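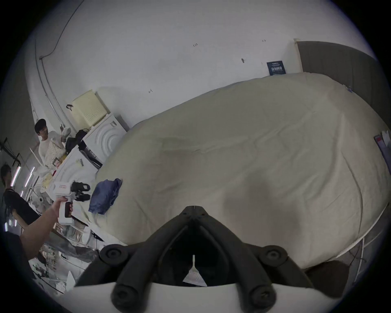 Working with Hand-Held Grippers in Shared Rooms: Procedure for Operators

Iscombe Robotics Practice Office
Applies to: all Florkeo recording sessions in the Sleiman Building
Version in force from 29/10/2022

1. Scope

This procedure sets out how operators prepare a room, carry out recordings with a hand-held gripper, and close the session. It covers household tasks performed on beds, tables, appliances and floors where two or more operators are active in the same room. It does not cover sessions with a powered arm, which remain under the Machine Safety Procedure.

Operators must have completed the Florkeo induction and must have read this page in full before their first session. Operators who completed the induction before August are asked to read sections 4 and 6 again, as both have changed.

2. Terms used on this page

Operator: a person holding a gripper and recording.
Attendant: a person in the room who resets objects, hands over items or checks equipment, and who does not record.
Station: the surface and objects assigned to one operator for one task.
Episode: one recording, from the start signal to the stop signal.
Reset: returning the objects at a station to a starting arrangement.
Session lead: the operator or attendant named on the session sheet as responsible for the room.

3. Preparing the room

3.1 The session lead walks the room before equipment is handed out. Doors must open fully. The path from every station to the nearest door must be at least 700 mm wide and free of boxes, bags and packaging.

3.2 Cables that hang from a bed, shelf or appliance are to be tied up or moved behind the furniture. A cable that must cross a walking path is taped flat along its whole length.

3.3 Washing machines and other appliances used as scenery are unplugged. If an appliance must be powered for the task, this is written on the session sheet and the water supply is closed.

3.4 Objects kept on top of appliances must be stable. Boxes are laid flat. Baskets are set back from the front edge. Nothing heavier than a full laundry basket is stored above waist height at a station.

3.5 Covers on beds and mattresses may be wrinkled or marked. Ordinary wear is acceptable and does not need to be corrected. A cover is replaced if it is damp, torn through, or carries anything that would soil the grippers.

3.6 Wall marks, signs and labels are left as they are during a recording day. If a mark has to be removed or added, do this between sessions and note it in the room log, so that recordings made before and after the change can be told apart.

4. Assigning stations

4.1 Up to 5 people may be in a standard room at one time, including attendants and visitors. The session lead may set a lower number for a small room.

4.2 Each operator is given one station and stays with it for the full block. Two operators may share a large surface, such as a bed, only when the task sheet calls for it. In that case they agree before starting on who works from which side.

4.3 Operators stand so that their elbows do not meet when both reach to the center of the surface. Check this with the grippers in hand and the jaws closed. If the elbows touch, one operator moves to an adjoining side.

4.4 Attendants stand behind the line of the appliances or furniture when they are not resetting. An attendant who needs to enter a station during an episode says so aloud and waits for the operator to stop.

4.5 Other people may appear in the background of a recording if every one of them has signed the current consent form. The form is kept at the session desk. A person who has not signed leaves the room before the first episode, and the session lead confirms that the room is clear.

5. Checking the gripper

Carry out these checks in the order given each time a gripper is picked up from the rack, including after a break.

Step 1. Read the label on the housing and enter its number on the session sheet. Do not record with an unlabeled tool.

Step 2. Open and close the jaws several times. Movement should be smooth across the full range, with no grinding at the pivots.

Step 3. Look over the padding on the arms and fingers. Loose or peeling padding is reported and the gripper goes back to the rack with a red tag.

Step 4. Wipe the lens with the dry cloth supplied. Paper towels and sleeves are not to be used.

Step 5. Confirm in the Ulari app that the camera is connected, that the clock is set, and that there is space for the whole block.

Step 6. Hold the gripper in the working grip for a slow count of ten. If the wrist is already uncomfortable, ask for the other handle size.

Tabs and stickers that form part of the tool stay in place. Operators do not add their own markings, string or tape to a gripper. If a tool needs a temporary fix, it is withdrawn until the equipment desk has dealt with it.

6. Recording cloth tasks

Folding, gathering and moving cloth make up the larger part of current work. The room set held 3,282 accepted cloth episodes when this version was prepared, and most rejected episodes failed on one of the points below.

6.1 Starting arrangement. Drop the cloth from chest height onto the surface and leave it as it falls. Do not smooth it or turn a corner up to make the first grasp easier. A heap is a correct start for a folding or spreading task unless the sheet says otherwise.

6.2 Opening position. Hold the gripper still above the near edge of the surface with the jaws open and the cloth in view. Wait for two seconds after the start tone before moving.

6.3 Approach. Bring the jaws toward the cloth at an even speed. Approach a single layer from the side when possible. Do not press the tips hard into a mattress; the soft surface closes over the jaws and the cover is picked up together with the cloth.

6.4 Grasp and lift. Close the jaws fully before lifting. If the cover rises with the cloth, open the jaws, withdraw a short distance, and try again within the same episode. Retries are kept. They are not a reason to stop.

6.5 Use of the free hand. The free hand stays away from the cloth and behind the wrist of the working hand. In two-gripper tasks, each hand holds a gripper and neither is put down before the stop tone.

6.6 Two operators on one cloth. Only the operator named as first on the task sheet makes the opening grasp. The second holds position until the first has lifted. Grippers do not cross over each other. If they touch, both operators stop moving, separate, and continue if neither tool was struck hard.

6.7 Ending. Release the cloth, raise the gripper clear, hold still for two seconds, and give the stop signal.

7. Resets and pace

A reset is done after every episode, by the attendant where there is one. The operator lowers the gripper and keeps it pointed at the floor while another person's hands are at the station.

Operators rest for 5 minutes after each block. The gripper is put back on the rack during this time and is not left on the bed or on top of an appliance. An operator who feels numbness, tingling or pain in the hand or forearm stops at once and tells the session lead. No one is asked to make up missed episodes on the same day.

8. When to stop an episode

Stop and mark the episode as void in Ulari if:

- a person touches the cloth or the object being handled, other than as the task sheet describes
- an object falls from a shelf or appliance
- a person without signed consent enters the room
- a screen, letter or document showing private details comes into view
- the camera disconnects or the lens is knocked
- any operator or attendant calls "stop"

The word "stop" is used only for this purpose. Any person present may call it, and everyone in the room obeys it. Work begins again when the session lead says so.

Void episodes are marked and left on the device. They are not deleted by operators. The review desk removes them after it has checked the reason entered.

9. Closing the session

9.1 Upload all episodes before leaving the room. Keep the Ulari app open until each one shows as received.

9.2 Return grippers to the rack with the jaws closed and connect them to the charger.

9.3 Fold cloths used in the session and place them in the bin for the next user. Items dropped on the floor go to the laundry bag.

9.4 Move packaging and empty bags out of the room.

9.5 Complete the session sheet. It must show the room, the station of each operator, the gripper numbers, any change to the furniture or walls, and every stop that was called. A sheet with no stops is marked "none" in that field. The field is not left blank.

10. Reporting

An injury, however slight, is reported to the session lead immediately and entered in the Sleiman Building accident book. Damage to a gripper is reported to the equipment desk the same day. Near misses, such as a trip on a cable or a collision between two operators with no harm done, are entered on the back of the session sheet.

Requests for an exception to this procedure are made in writing to the Iscombe Robotics Practice Office before the session takes place. Session leads may apply stricter rules than those given here. They may not relax them.

Related pages: Florkeo Induction; Consent and Background Persons; Ulari App Setup; Machine Safety Procedure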